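Chapter 5
Picking Things Up

By now you have an arm that goes where you send it. You can type in a position, press the key, and the wrist arrives there without hitting anything (if it still hits things, go back to Chapter 4 and do the joint limits again, I'll wait). So it's time to make it useful, and that means the gripper.

I've been running the Saturday robotics club at Tultcombe for a good few years now, and the gripper week is always my favourite. It's also the week when the most people go home cross! Moving an arm about in empty air feels like flying. Closing two fingers on a real object, and having it still be there when the arm lifts, is a different sort of job, and you'll spend far more of it looking at the object than at your code.

My first group did everything with wooden cubes. They got very good at cubes. Then we entered the Pikisley Cup, where the task was to clear a table of shopping, and Salim Swai read out the rules on the coach and the whole back row went quiet. We came 18th. I have never let a group practise only on cubes again.

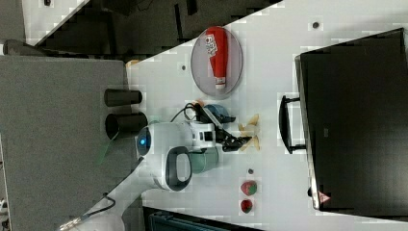 What you want on your practice table is variety. Something small and round that rolls away if you nudge it. Something soft that changes shape when you squeeze. Something long and slippery, like a sauce bottle lying on its side, where it matters a great deal which way round your fingers are. Felista Kariuki, who was 14 when she joined us, used to raid her mum's kitchen before every session, and her brother Tumaini wrote down what the arm dropped and how. His notebook is where most of the tables in this chapter come from.

We'll build up to the full shopping task in stages. In 5.1 you'll open and close the gripper by hand and learn to feel when it is gripping too hard (yes, feel, put your own finger in there, at the low force setting please). In 5.2 you'll work out the approach, meaning where the fingers should be just before they close. Section 5.3 is all about force, and 5.4 is about turning the wrist, which Nuria Abdella taught me properly and which I'd been doing badly for years.

At the end there's a project, the Ogola Challenge: 100 picks, any objects you like as long as no two in a row are the same. Work in teams of 2. Write down every drop, including the embarrassing ones.

Before you start 5.1 you'll need your arm set up as in Chapter 4, the calibration file you saved, and a box of odds and ends from home.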